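Chapter 6
Wooden Tabletops: Reading and Caring for the Surface

In this chapter
How a pine top is put together
Knots, grain and joints
Marks, chips and small damage
Cleaning and everyday care
Key terms: slat, butt joint, knot, figure, finish

Most people who work at a table look at what is on it and pay little attention to the top itself. In a shop or a workroom, the top is the part that takes the wear. It gets scraped, taped, leaned on and wiped down many times a day. A person who can read the surface will know which marks were in the wood from the start and which ones came from use.

Chapter 5 dealt with legs and frames. This chapter stays with the top, and it uses pine for nearly all of its examples. Pine is pale, easy to cut and easy to find. It is also soft. A dropped key can leave a dent in it.

6.1 Boards and Slats

A wide top is seldom one piece of wood. Wide boards tend to cup as they take up and lose moisture, and trees big enough to supply them cost more. The maker joins narrower pieces side by side with the grain running the same way. The seams can be hard to find at first. Look for a change in color or a place where the grain lines stop matching.

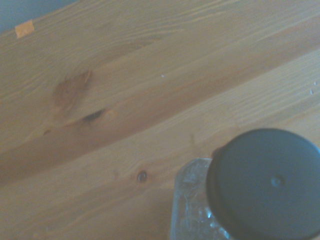 Color varies from piece to piece even when all the pieces come from the same kind of tree. One may be close to cream and the next a deeper orange-brown. Wood cut from different parts of a log takes light differently, and age darkens it further. A buyer sometimes takes this for a fault. In pine it is normal, and sanding will not even it out.

Figure is the word for the pattern the grain makes on the face of a board. Straight lines are called plain or quiet figure. Where a branch once grew, the lines bend around the spot and close up again on the other side. The spot itself is a knot. A tight knot is held firmly by the wood around it and can be left alone. A loose knot moves when pressed with a thumb and should be glued or plugged before the top is finished.

Eldana Nigatu ran the bench room at Burnlow for 43 years and had her trainees shade every knot on a paper plan of the top before they picked up a plane. The grain changes direction at a knot, and a blade that cuts cleanly on one side may tear the wood on the other. The plan warned them where to slow down.

6.2 End to End

Slats can also be joined along their length. When two squared ends meet flat against each other, the joint is called a butt joint. It shows on the surface as a short straight line across the grain. End grain does not hold glue well, so the strength of the top comes from the slats glued alongside. For this reason the butt joints in neighboring rows are staggered.
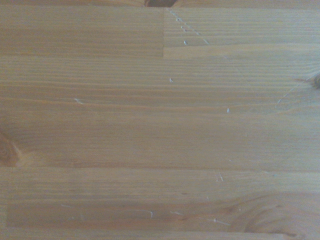 Small pale flecks on a pine top need a closer look before anyone decides what they are. Some are dust or crumbs and will brush away. Others are chips in the finish, and a fingernail drawn across them will catch. Brush first, then feel, then wipe. Wiping first can push grit along the grain and turn one mark into several.

6.3 The Table in Use

Bottles, jars and cups are the most common source of rings. Water that gets under the finish leaves a pale ring, which may fade as the wood dries. A dark ring usually means the moisture has reached the wood. Tape is another cause of trouble. Left for a long time, it can lift the finish when it is pulled, so peel it back slowly and keep it low to the surface.

Edges wear before the middle does. The front edge takes the most knocks, and a chip there should be sanded smooth before it catches a sleeve or splits farther along the grain.
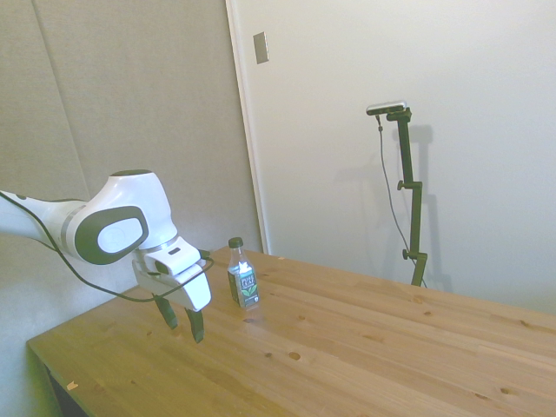
Figure 6.3 A pine top with visible knots and plank seams. Note the small chip on the front edge, lower left.

Before going on to Section 6.4, choose a wooden table you use often and sketch its top. Mark the seams, the knots and any damage, and use a different pencil for each. Keep the sketch. You will need it for the repair plan at the end of the chapter.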